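4. Setting up the sorting tray

Applies to the Sterden bench kit, tray part no. 2699. Section revised 15/05/2025 by Thư Cù.

4.1 Before you start

Clear the tabletop and wipe it with a damp cloth. Dry it fully. A film of water under the tray lets it slide when parts are dropped in.

Check the tray for cracks along the rim and at the rounded corners. Replace a cracked tray - do not tape it.

Note: Trays from the January batch have a protective film on the inner floor. Peel it off before first use.

4.2 Placing the tray

1. Carry the tray level, with one hand under each long side.

2. Set it down near the centre of the tabletop with the raised rim facing up.

3. Turn it so the long axis runs away from the front edge. Placed crosswise, the tray takes up the space needed for the parts bins.

4. Press down on each corner in turn. If the tray rocks, lift it and check for grit underneath.

5. Leave the tray empty until the check in 4.3 is done. 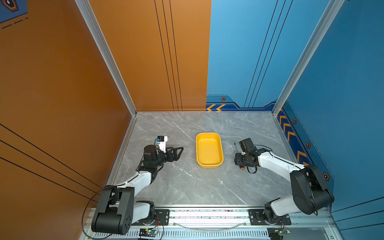
6. Mark the two front corners on the tabletop with low-tack tape so the tray can be put back in the same spot after cleaning.

CAUTION: Do not drag the tray across the tabletop. Grit caught underneath will scratch the marble-patterned surface, and scratches can't be polished out.

4.3 Checking the position

1. Measure from the front edge of the tabletop to the near end of the tray at both corners. The two readings must agree to within 3 mm.

2. Place the Hedo test weight in the middle of the tray and wait 92 seconds. The tray must not shift off its tape marks.

3. Remove the weight and record the result on the bench card.

4.4 Cleaning

Wash the tray by hand in water no hotter than 39 °C with mild dish soap. Solvents dull the yellow plastic and may soften the rim. Stand it on its long side to dry.

Replacement trays and tape are ordered through Kalliopi Đorđević at the Tornolano store. Quote the part number and the bench number.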